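Badura Toy Library Is Moving to Nelthorpe Street

September 28, 2018

Good news for anyone who has ever tried to get a stroller up the stairs at the old toy library on Ullum Road! Badura is packing up and moving to 41 Nelthorpe Street, two doors down from the Kırmızıgül bakery (yes, the one with the sesame rings), and the new place is all on the ground floor. I popped in this morning and came out with a flyer and a very sticky sleeve.

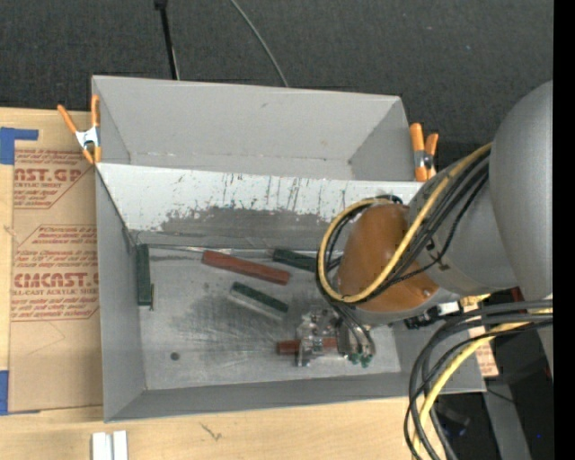 2 min read

Borrowing stops at the old address in December, so if you've got a puzzle under the couch, now's the time to dig it out. Families can take home 4 toys at a time once the new doors open, up from two, and the yearly fee stays at $26. I'm thrilled about that, my kids fight over every single pick.

Blocks, train track and dress-up clothes are all welcome as donations, but please, no batteries and nothing with a missing wheel. Drop-off is at the side door on Nelthorpe Street. Parking is still awful over there, so I'd take the bus.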